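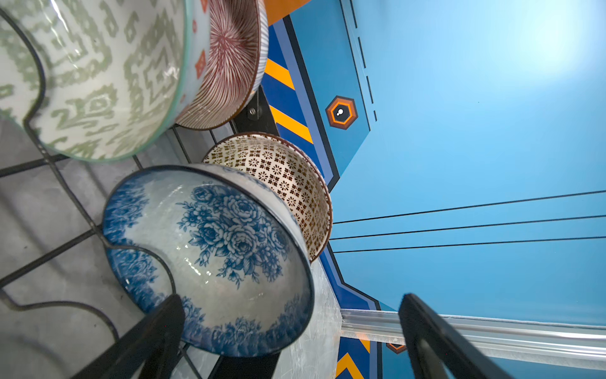
Patterned bowls in the wire rack, blue roses at the front.

About Vostum

We sell bowls. Mostly bowls, some plates, a few mugs when we can get good ones. Started by Yara Harb and Ama Addo out of a kitchen in Podham, moved to the shop on Appiah Street when the kitchen got too full to cook in.

Nothing matches and we like it that way. Stripes, roses, little brown flowers, big green zigzaggy patterns. Pick one, pick six, mix them up. 491 patterns on the shelves at last count, Ama keeps the list.

How we work. Everything gets washed by hand before it goes out, then into the rack, then dried with a cloth and checked along the rim. Chips go in the seconds basket by the door (good for keys, or cat food). Packing is paper and cardboard, no plastic. Yara packs, Ama does labels, whoever is free anwers the phone.

Most asked: can I use it every day? Yes please. Soup, cereal, noodles, whatever. Wash the painted ones with a soft sponge, skip the scourer. If you break one out of a set write to us, we keep odd singles in the back and might have its twin.

The Grorirance range is back in April. Smaller run than last year so ask early.

Shop open 12 to 5, closed when we're out buying. Orders placed before noon usually go the same day. Bring your own bag if you can, we run out alot.

Yara & Ama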